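The Cups at Larnthorpe

My grandmother kept her cups in a tower. I don't mean a cupboard that was tall, I mean she stacked them, one on top of another, on the table by the wall, and every visitor who came up the hill to Larnthorpe was expected to admire the tower before they were allowed to sit down and be fed. They were plastic cups, the cheap cheerful kind, and she had bought them at the Velthorpe market the summer my mother was born, and she would no more have parted with them than with her own front teeth.

When she died she left the house to my mother, the good coat to my aunt, and the cups to me. It was written out just like that on the back of a feed store calendar, with "the cups" underlined twice, and my aunt laughed until she had to go and stand on the porch.

So I drove up in November, 386 miles with the heater stuck on high, and I let myself in and put the kettle on, and then I did what I had been told to do every single visit since I could walk. I built the tower. The trick, she always said, was to breathe out while you set the last one down (she said the same thing about threading needles and about talking to the bank). I breathed out. The last cup sat there as sweet as you please, and I went to see about the kettle, and behind me I heard the whole thing go over. 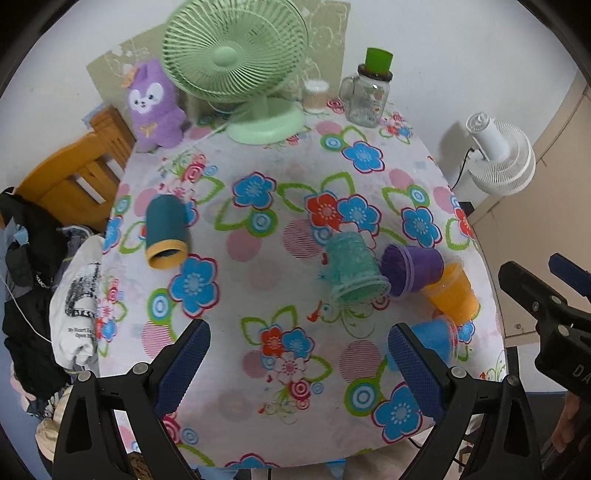

I stood in the doorway with the tea towel over my shoulder and found I was smiling, which I hadn't done much of that month. You have to understand that the sound of those cups coming down was the sound of my childhood. It was my cousins running too close to the table, it was the cat, it was my grandfather reaching across for the sugar with his sleeve unbuttoned. And after it, every time, came her voice from the next room, never angry, only asking, "Well, who's going to start?"

I waited for it. I suppose I knew better, but I gave it a good minute anyway, and the kettle got going and the wind pushed at the side of the house, and then I pulled out the chair and sat down and smoothed the flowered cloth flat with both hands, the way she did.

"I'll start," I said, out loud, to the wall.

I took the teal one first. There was a summer when I wouldn't drink out of any other, and she used to hide it from the cousins for me in the bread box, and tell them with a perfectly straight face that it was away having its edges seen to. The purple had been my mother's. The yellow belonged to whoever had been ill most recently, and got ginger ale in it, and you were allowed to keep it by your bed.

My tea went cold while I was at it, and it was dark by the time I thought to switch on a lamp. I had meant to pack everything up that evening and be back on the road by morning. Instead I telephoned my mother and asked her if there was any great hurry about selling, and she was quiet for a bit, and then she asked me whether the tower was up.

"Nearly," I said, and reached for the next cup.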